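124 lecturas · 2 comentarios · Compartir

4. Reorganización del trabajo en la cocina de Plorkorow

4.1. Contexto y reparto previo de tareas

La cocina central de Plorkorow prepara unas 3000 raciones semanales, entre platos calientes y bandejas frías. Antes de la introducción del sistema Skanness, el puesto de montaje en frío lo cubrían dos turnos completos, con rotación cada dos horas entre emplatado, reposición y limpieza. El plan de automatización se limitó al emplatado de bocadillos y guarniciones. La cocción, el control de alérgenos y la recepción de género quedaron fuera del alcance.

El análisis se apoya en 42 entrevistas semiestructuradas y en los partes de turno de la planta, codificados según la taxonomía de Wragg y Sipos. Beryl Wragg codificó las entrevistas; Gergely Sipos realizó la doble codificación de una submuestra y resolvió las discrepancias con la primera autora. Los partes anteriores a noviembre se excluyeron por un cambio de formato en la hoja de incidencias.

4.2. Desplazamiento de la carga de trabajo

El tiempo dedicado a la manipulación directa del alimento disminuyó en todos los puestos del montaje en frío. La reducción se compensó en parte con tareas de nueva aparición: preparación de la mesa según plantilla, demostración manual de agarres, revisión de episodios rechazados y cambio de almohadillas. Ninguna de ellas figuraba en la descripción de puesto vigente, y su asignación dependió durante los primeros meses del criterio de cada encargado.

La demostración de agarres fue la tarea más citada en las entrevistas. El operario trabaja con una pinza de mano sobre alimentos de geometría irregular, entre ellos el pan de molde con lechuga (figura 3). Una sesión estándar comprende 500 demostraciones. Los entrevistados con mayor antigüedad la describieron como un trabajo de precisión con poca variación, y señalaron molestias en la muñeca que no asociaban al emplatado convencional. Los de incorporación reciente la valoraron mejor que la reposición.

También cambió la forma de registrar el error. En el montaje manual, una pieza mal colocada se corregía sobre la marcha y no dejaba constancia. Con el módulo Reddy, cada corrección genera una entrada vinculada al puesto y a la hora. La empresa justificó el registro por motivos de trazabilidad; una parte de la plantilla lo interpretó como un instrumento de evaluación individual. El acuerdo interno posterior restringió la consulta de esos datos al equipo técnico.

Figura 3. Pinza de mano con dedos dentados y almohadillas naranjas a ambos lados de un plato azul claro con un bocadillo. Al fondo de la mesa, otros alimentos y útiles.

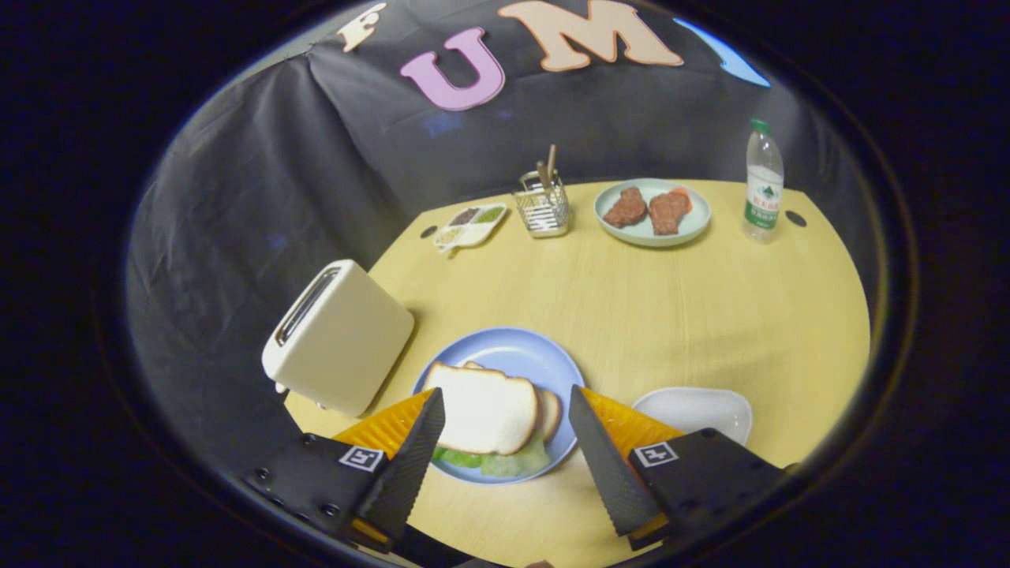 4.3. Formación y clasificación profesional

La formación inicial se impartió dentro de la jornada, con material de la serie Novel adaptado por la propia planta.

Contacto con la redacción · Aviso legal · Volver arriba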